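Canteen kitchen and dining room, monthly hygiene and safety check
Site: Lullon building, ground floor
Month: May
Checked by: Iman Bensaid
Read and accepted by: Haziq Krishnan, kitchen manager

Marks used: OK = in order. C = comment, please read. X = to be repaired before the next check.

1. Entrance and floors

1.1 Floor free of grease near the fryer: OK
1.2 Mats lie flat, no curled corners: C
The mat before the dish room door is curling again on the left side. I pressed it down with my foot and it came back up. It should be replaced, the tape does not hold.
1.3 Wet floor signs available: OK
1.4 Emergency exit clear, door opens fully: X
The door opens, but two crates of the Custex cleaning liquid were standing behind it. I moved them myself. The same remark was written in the previous check. Please find another place for the deliveries.

2. Cold storage

2.1 Fridge 1, temperature under 5 degrees: OK
2.2 Fridge 2, temperature under 5 degrees: C
The display showed 4, my own thermometer showed 6 after I waited 14 minutes with the door closed. I trust my thermometer more. The Zarberg technician should look at the door seal, it is hard and has a small crack near the lower hinge.
2.3 Raw meat below ready food: OK
2.4 All boxes labelled with date: C
The soups and sauces are labelled very well. The cut fruit is not. A label on the shelf is not sufficient, it must be on the box itself.

3. Dry storage

3.1 Goods off the floor: OK
3.2 Rice, flour and sugar in closed containers: C
The rice container is closed, but the lid is only lying on it and does not click. Open bags inside the cupboard should be folded and clipped.
3.3 No sign of insects or mice: OK
3.4 Oldest stock in front: OK
Thank you to the early team, this was a problem in winter and now it is done properly.

4. Tables and clearing

4.1 Tables wiped between the two lunch services: C
The time between the services is 30 minutes, and for the whole dining room this is short. I propose to begin clearing from the window side while the last guests are at the counter.
4.2 Dry food removed before wiping: C
Grains and crumbs must first be collected on a tray or with a dry cloth, and only afterwards comes the damp sponge. When the sponge comes first, the starch is spread over the wood and makes it sticky.

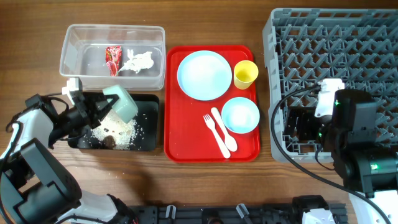 4.3 Sponges changed every day: X
I could not find a list for this. The staff told me they change them "when they look bad". Please make a list and hang it inside the cupboard door, with date and initials.
4.4 Separate colours for tables, sinks and toilets: OK
4.5 Wooden surfaces without deep cracks: C
One table close to the pillar has a crack where dirt can stay. It needs sanding and oil. Until then, use it for the cutlery stand only.
4.6 Wrappers and paper not mixed with food waste: C
Better than last time, but the food bin still had yoghurt lids in it.

5. Dish room

5.1 Rinse water at least 82 degrees: OK
5.2 Filter cleaned after each service: OK
5.3 Chemical dosing correct: C
The Heo dosing unit is set for 1,000 plates per day. We serve at the moment roughly 400 lunches, so the setting should be asked about again with the supplier.
5.4 Gloves and eye protection at the sink: X
Gloves yes, eye protection no. The hook is there with the name on it but nothing hangs on it.

6. Fire and first aid

6.1 Fire blanket reachable from the stove: OK
6.2 Extinguisher inspection valid: OK
6.3 First aid box complete: C
Blue plasters are nearly finished. Burn gel is present and in date.

Points to be closed before the next check: 1.4, 4.3, 5.4. Point 2.2 is more urgent than its mark suggests, I ask that the technician is called this week.

Remark from H. Krishnan: Crates now go to the side store. Technician called at 9.40. For 4.1, I agree to try the window side first, but I need one more person for it.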